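Junora Pressed Glass Bud Vases, Blue + Green, Set of 2
Zodik Home > Vases & Stems > Glass
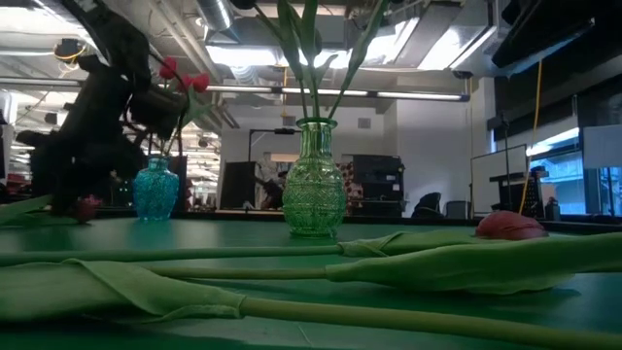 Set of 2. One short, one tall. Sold as a pair only, sorry, we get asked a lot.

Short one: turquoise blue, round body, textured all over, narrow neck, little flared lip. Good for stems cut right down.
Tall one: pale green, see-through, egg shaped body with the raised pressed pattern, slim neck, flared rim. Takes long stems with the leaves left on.

Tulips not included. Red and coral pink both look great with the green, see our Cirkine stems page for whats in this week.

DETAILS
Brand: Junora
Color: turquoise blue / pale green
Material: glass
Tall vase height: 32 cm
Box: double wall, 7 lb packed
Item no. 61-J

CARE
Hand wash, warm water, bottle brush for the necks. No dishwasher. Cloudy ring at the water line? White vinegar overnight, rinse, done. Dont use boiling water, glass can crack.

TULIP TIPS
Strip the lowest leaves so nothing sits under the water. Fresh cut on the ends, cold water, only a few inches deep. Top up daily, tulips drink a lot. They keep growing in the vase and lean toward the window, so give it a turn every day or recut. Floppy stems: wrap in paper, stand in deep water for a couple hours.

PRICE
$65 the set. Gift wrap extra, pick it at checkout.

SHIPPING
Next batch goes out 28th July. Order before then to be in it. Larger Nakamura floor vases ship seperately, so two boxes if you order both.

RETURNS
Unused, original box, keep the inserts. Broken on arrival: send us a pic of the box and the glass, we replace or refund, your choice.

Small bubbles and faint seam lines are normal in pressed glass. Blue can run lighter or darker from one batch to the next.

Also in this range: Junora low bowl, green. Junora candle cups, blue (back in November).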